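Lurkano Poetry Prize: questions from entrants

Who can enter?
Any poet with a first or second collection published in English. Translations are judged separately, under the Pastent award.

How long must the book be?
At least 22 poems, or one long poem of 20 pages or more. Novels in verse count as long poems.
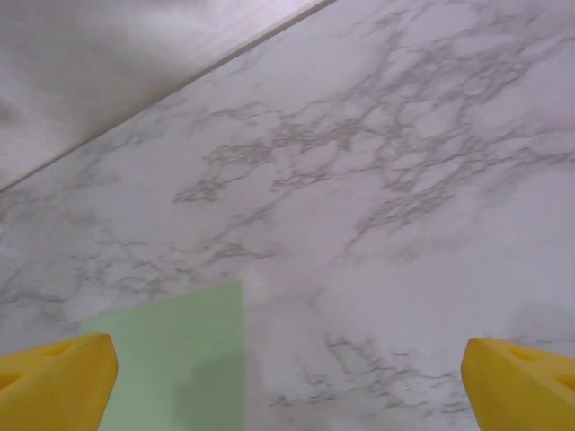 Books issued in parts are treated as one title if they share an ISBN. Pamphlets are not accepted.

May my publisher enter for me?
Yes. Gamunow and Lecomte both do this for their lists - check with your editor before sending a second form.

What happens if an entry is challenged?
Objections must reach us in writing within 17 days of the shortlist. The award is held back until the judges have replied.

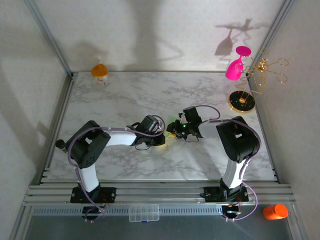
Two arms on a shared rail, grippers meeting near the centre.

When is the result announced?
In August, by email to all entrants.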